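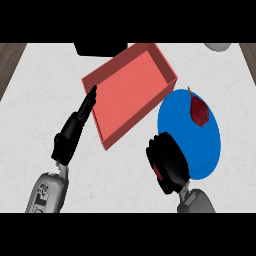
Page last changed: April, 4.27 pm

The showroom in Clerville smells of floor polish and coffee. I have been in it for ten minutes and have already been told twice that I will never need to replace my worktop again.

The claim is made for a surface called Puvora, a white stone-effect sheet with grey veins that is sold for kitchens, bathrooms and, according to the brochure, "any space where life happens". It costs a good deal more than laminate and a bit less than real marble. It comes with a promise that it will still look as it does now in 2070. I asked the young man at the desk how anyone could know that. He said it had been tested. I asked how long the tests had run and he went to find somebody.

I should declare an interest. Four kitchens ago I bought a worktop that was going to last a lifetime, and it lasted until we put a casserole on it. Since then I have listened to the word "lifetime" the way other people listen to the word "detox". The trade is full of it now. Lifetime hinges, lifetime taps, a lifetime pan whose handle came off in my hand over a full sink. What I wanted to find out was whose lifetime is meant, and who is checking.

The first part is easier than I thought. I sat down with the terms for Puvora, which run to 27 pages, and the answer is on page nineteen. The "product lifetime" is the period for which the product "may reasonably be expected to remain in service". So the worktop is guaranteed to last as long as it lasts. There is also a list of things which end the guarantee early. They include bleach, standing water, direct sun through glass, "impact", and moving house.

Moving house is the one that bothers me. The cover belongs to the first buyer at the first address. People in this country do move, and kitchens very often get torn out by whoever comes next, for no better reason than that they belonged to someone else. A surface that could see out the century is no use to anyone in a skip.

Tamara Bilyk has spent most of her working life with the contents of skips. She runs a repair and salvage yard on the edge of Cindaditz, in what used to be a dairy, and she takes in kitchens by the vanload. I went to see her expecting to hear that everything was better made in the old days. She wouldn't have it.

"Rubbish was rubbish then too," she said. "You don't see it because it's been thrown away. You see the one good dresser and you think they were all like that."

She walked me down the middle aisle, past doors stacked on edge and a bath full of taps. Most of what she gets, she told me, has nothing wrong with it. The drawers run. The tops are sound. Some of it still has the blue film on. People bring it in because they are tired of it, and they are usually a bit ashamed, and they tell her a long story about a leak.

I asked what does wear out. She thought about it for some time.

"Edges," she said. "Corners and edges, and round the sink. The middle of anything is fine. Have you ever seen a worktop worn out in the middle?"

I hadn't. Nor, I would guess, have the people who write the brochures, because it is always the middle they talk about. The Puvora leaflet says the surface will stand 1000 passes of a steel scourer. It does not say where on the sheet, or how hard, or what happens at the join behind the tap where the sealant goes black. I wrote and asked. The reply thanked me for my passion for surfaces.

There is a better argument for long-lasting goods and I don't want to be unfair to it. If you buy one good thing in place of four bad ones, less is dug up, less is shipped and less is buried. That must be true as far as it goes. The trouble is that it only works if you then stop buying, and I can find very little sign that we do. Everyone I know with a table for life also has a second table. The saving is counted on the day of purchase and never looked at again.

It also matters how the thing comes apart. Tamara showed me a run of units held together with ordinary screws, sixty years old by her reckoning, which she could take down in an afternoon and put up again in another room. Next to it was something much newer and a lot heavier, with the top glued to the carcass and the carcass glued to itself. You can't mend a chip in it, you can't shorten it, and you can't get it up a flight of stairs. It will certainly last. She has had it for two winters and is thinking of paying somebody to take it.

A firm called Bach, two streets from the Clerville showroom, hires kitchens out. You pay by the month, and when you go they come and fetch it, clean it up and fit it for somebody else. I was ready to like this very much. Then I read the price list. After six years a tenant has paid for the units outright and owns none of them, and there is a charge of up to 200 for "surface restoration" at the end, which is decided by Bach after Bach has had a look. The woman who took me round was pleasant and well informed. When I asked how many kitchens had been out more than once, she said the scheme was still young.

I believe her, as it happens. Most of these schemes are still young. They stay young for a few years and then the website stops working.

Back at the showroom, on my second visit, the young man had found somebody. She was a manager and she had the test results in a folder. The longest trial had run for fourteen months. From this, she explained, the later years had been worked out. I asked whether the people who had done the working out would be around in 2070 to hear how it went. She laughed and said she'd be retired, and I said so would I, at best.

I went home and looked at my own worktop. It is beech, it was second-hand when we got it, and it has a burn by the hob the shape of an iron. Every spring I sand it and rub in oil, and it takes most of a morning and makes my shoulder ache. It has no guarantee of any kind. Tamara has offered me forty for it if we ever move.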